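Mosquito season never ends in our apartment

16 December 2019

I finally switched over to one of those plug-in mosquito heaters with the little liquid bottle, and I am so happy about it!

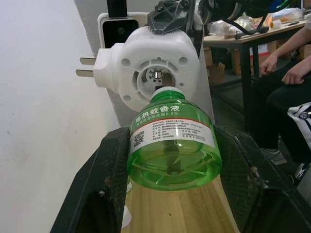 My sister thinks I should have stuck with a fan and a good window screen, and she told me so twice on the phone. Fair enough, but our screens in Flenstead have holes I keep meaning to patch, and the fan blows my papers all over the desk.

I love how simple the whole thing is. You take a bottle of repellent (mine is a gorgeous lime green), fit the wick end up into the white heater, and plug it in. No ash, no smoky curtains - I burned coils all through November and the bedroom smelled like a campfire.

I bought 3 refills at Potgieter, the hardware store by the bus stop, and I'm keeping the spares on the top shelf of the hall closet, well away from the cat. I open the window a crack at night too. Next up is patching those screens, and I already have the mesh!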